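Print | E-mail

Dristdale Youth Comment Records: README

This data card covers written comments sent by residents aged 16 to 24 to the Dristdale town council. It holds 1197 comments on 12 policy questions, including bus fares, park hours, rental inspections and the voting age for advisory boards.

Each row is one comment. The columns are:

- comment_id
- question_id, from 1 to 12
- age_band, either 16-18 or 19-24
- channel (web form, paper card or spoken at a meeting)
- text
- position (for, against, mixed or unclear)

Of the full set, 574 came in on paper cards and were typed up by hand. Spelling was left as written. Names, street addresses and phone numbers were replaced with a blank marker.

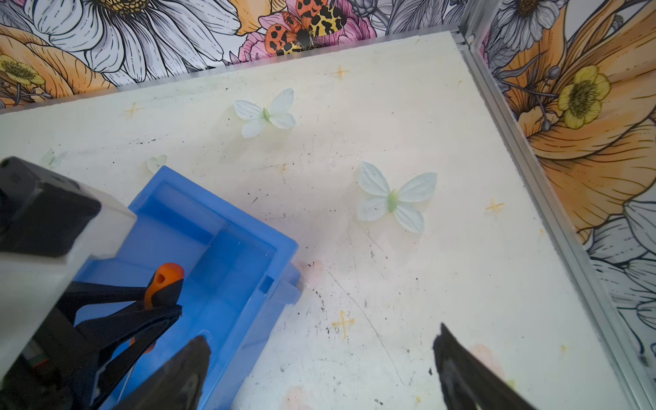

Kedir Derese
Data editor, Wallov

The position column was coded by two readers working apart. Where they disagreed, a third reader made the call. There were 70 such comments, and most of them concern rental inspections, where many writers backed the idea but not the proposed fee.

Please don't use these records as a poll. People chose to write in, and students at Kaplan High School were given class time to do so, which makes the 16-18 band larger than it should be. Comments from the Atier neighborhood are thin because the meeting there was canceled in May.

Known problems: question 7 was reworded after the web form opened, and the file doesn't show which version a person saw. A few spoken comments are summaries by the clerk.

Last updated 1 June 2023. Send corrections to the data editor with the comment_id.

Print | E-mail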